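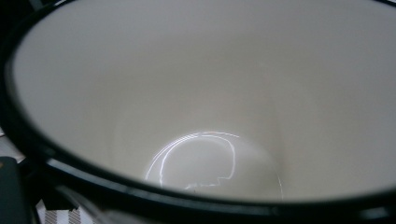
A day at the Bravodberg repair and recovery center

Sep 11, 2020

I've been flashing phones on my kitchen counter for years, so when Bravodberg opened its Ullcombe repair center to visitors I signed up within minutes. These are the people who keep old handsets alive long after the updates dry up, and I wanted to see how they do it at scale. Short version: what a great day!

We were a small group, and our guide was Tomos Landeg, who runs the firmware side. He started us at intake, where every phone gets a label, a battery check and a slot in a tray. The trays then go to the recovery room, and I could have stayed there until they locked up. There are 81 recovery stations, all running the in-house tool, which is called Mathias (no, he wouldn't say who Mathias is). You plug in a phone that won't get past its boot logo, and the tool reads the model, finds the right image on the local server and starts writing. The server holds 423 firmware images, including regional builds I had given up on ever finding again.

Tomos let me do one myself. I picked a phone stuck in a reboot loop, held the volume key, saw it appear in the list and hit Restore. It failed the first time with a driver error I know far too well from home – he swapped the cable, and off it went. A few minutes later I was looking at the setup screen and grinning like a kid.

The new version of Mathias, out since June, can pick up where it left off if the connection drops. Older versions started from zero every time. It also keeps a log you can read without a manual, and I saw a few people taking notes at that point. What it still can't do is save user data from a phone with damaged storage, and Tomos was very clear about that when somebody asked. Back up your phones, folks.

Lunch was next, and we talked bootloaders the whole way through it. 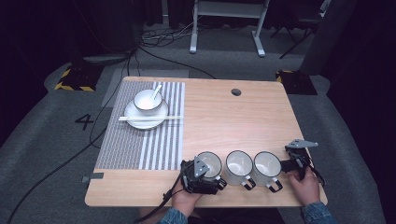 Table setting with bowl, chopsticks and mugs, Ullcombe.

The afternoon was all about Jestberg, their test rig for checking an update before it goes out to customers. It installs the update, rolls it back, installs it again and compares the two results. A full run covers 158 checks, from Wi-Fi and Bluetooth to whether the alarm still goes off after a restart. They found a nasty one that way this summer: an update that went on fine but left phones with only 512 MB of memory unable to open the camera. It was held back and fixed before it reached a single customer.

I asked if home users will ever get Mathias. There is a cut-down build in testing, Windows only for now, with no date yet. I put my name on the list before I'd even finished asking!

If they run another open day, go. Bring a dead phone too – they were happy to look at anything we had in our pockets, and mine came home with a working radio for the first time in ages.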